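Magbanua extends packaging sorting to all work areas

Magbanua has extended its packaging sorting program to every work area at its Flalura site. The program began in May with a trial in the supply rooms, where mixed discards had previously gone into a single container.

Under the new arrangement, small items are sorted into open-fronted blue bins placed side by side at table height. Boxes, cables and flat pieces are separated before collection. The site has received 405 bins to date, and the total is expected to reach 700.
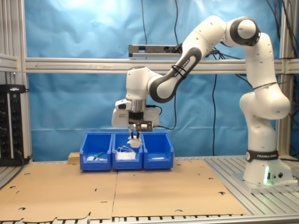
One employee asked in a written comment whether cables still tangled around a box should be pulled free first, or whether the whole bundle could go in as it is. Magbanua replied that cables should be removed where this can be done by hand – otherwise the bundle may be set aside for the Prirkel collection point.

Printed pouches and wrappers remain the most difficult category. Paper and plastic layers are often bonded together, and such pieces are to be placed in the bins unfolded, with any printed codes left on.
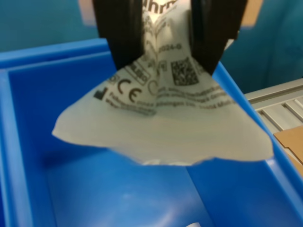 A crumpled sheet of printed packaging with a CE mark, over a blue bin.

Collection is handled by Prodness. Updated sorting lists will be posted at all 31 collection points.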